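Where Does the Sound Go? A Study of Noise and Echo in Shared Student Spaces

Final project report, Introduction to Building Acoustics
Liam Treloar
May 2025

Why I picked this topic

I spent most of my first year studying in the ground floor commons at Bruddale Hall, and I could never figure out why I went home with a headache. The room looks great! It has big windows, long tables and plenty of light. But two people chatting by the door can be heard all the way over at the printers, and when lunch starts you give up on reading altogether. When our course asked for a project on something in our daily lives, I knew right away what mine would be.

My question was simple: how long does sound hang around in the rooms where students work, and can a small budget make a difference?

Background

When you clap in a room, the sound bounces off every hard surface it meets. Each bounce takes away a little energy. The time it takes for the sound to drop by 60 decibels is called the reverberation time. A short time makes speech easy to follow. A long time is lovely for organ music and terrible for a study group.

The formula we learned in class goes back more than a hundred years, and I still think it is wonderful how plain it is. You need the volume of the room and the total absorption of everything in it – walls, floor, curtains, chairs, even the people. Soft, thick, open materials soak up sound. Glass, concrete and tile throw most of it right back.

One thing I had mixed up before this project is the difference between absorbing sound and blocking it. Foam on a wall won't keep your neighbor's music out. It only changes what you hear inside your own room. I had foam squares up in my dorm for a whole semester before I learned this.

Method

I measured 8 rooms on campus, including the Bruddale commons, the Drundov reading room and the music practice rooms behind the gym. In each one I popped balloons at several spots and recorded the sound with a borrowed microphone. That gave me 48 recordings in all. I started in December, during the break, when the buildings were quiet, and went back in spring to repeat the ones that had too much fan noise in them.

I ran the recordings through a free analysis program and took the average for each room. I also asked students in the commons to rate how tiring they found it to work there. I didn't treat the ratings as hard data, but they made very good reading. One person just wrote "soup" in the comment box, and I knew what they meant.

What I found

The Drundov reading room was the clear winner. It has carpet, full bookshelves and heavy curtains, and the balloon pop was gone almost before I could turn my head. The Bruddale commons came in last, which didn't surprise me one bit. Its floor, ceiling and three of its walls are hard and flat, and the fourth is mostly glass.

The newer rooms were more of a mixed bag. Fresh paint and nice furniture don't tell you much about how a place will sound. Ceilings matter a lot more than I expected, partly because they are often the biggest surface with nothing standing in front of it.
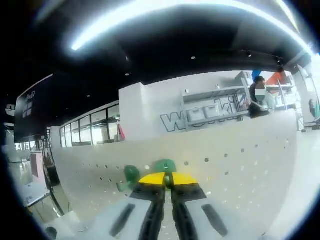

Holes matter too, and this was my favorite part of the reading. A perforated panel with an air gap and some soft backing behind it can absorb a surprising amount in the middle range, where a lot of speech sits. The size of the holes, their spacing and the depth of the gap all shift which pitches get caught. Put the same panel flat against concrete and most of that benefit disappears. I built a small test box to try this out and had far too much fun with it.

Cost of a fix

I worked out two plans for the commons. The full plan, with hanging panels over all the tables, comes to $3,000 in materials. The smaller plan covers only the area near the door and the printers and comes to $1,850. My calculations suggest the smaller one would get us more than half of the improvement, so I would start there and measure again before buying more.

Limits and next steps

Balloons are not a perfect source. They are weak in the low range, and no two pop the same way. I also measured empty rooms, and a full room behaves differently. Next fall I would like to repeat the commons with people in their seats, if I can find a test signal they will put up with. I'd also love to add the stairwell, which has the best echo on campus and which I left out only because it is not a study space.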